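Ticket 154: gripper loses thin pouches on the Miver sorting cell
Opened September 2021, status: open

Hi all, me again with the Miver cell! Masks go in the middle bin, sealed packs in the bins either side, and most of that works fine. My trouble is the flat pouches, which slide out of the fingers partway over (argh).
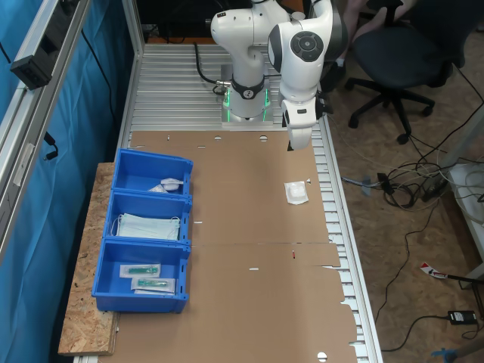
Bratell support: Please check the closing force first. Anything above 5 on the slider will squirt film out sideways.

It was at 5 exactly, so I dropped it to 2 and re-taught the height over the far bin. 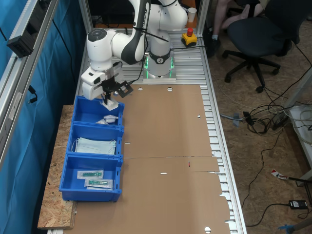
2 min read

Next I went after the pick point. I'd been closing on the edge of the pouch, and now I come straight down on the middle and pinch up a fold of film, which feels much more secure to me.

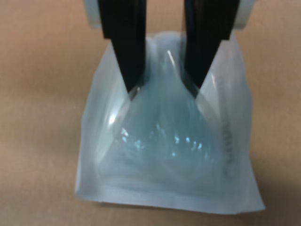 Bonsu wrote that their cell needed new finger pads after 3,000 picks, and that wiping the old ones with alcohol bought them another week.

I wiped mine too, and I'm leaving the fingers wide open on the approach so they don't nudge anything. 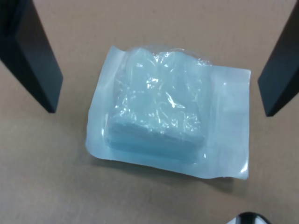 Do I have to redo the zero after changing the pads?
Run the Kindulitz zero routine once with the fingers empty, then save it.

Pads are on order, I'll post here when they're on.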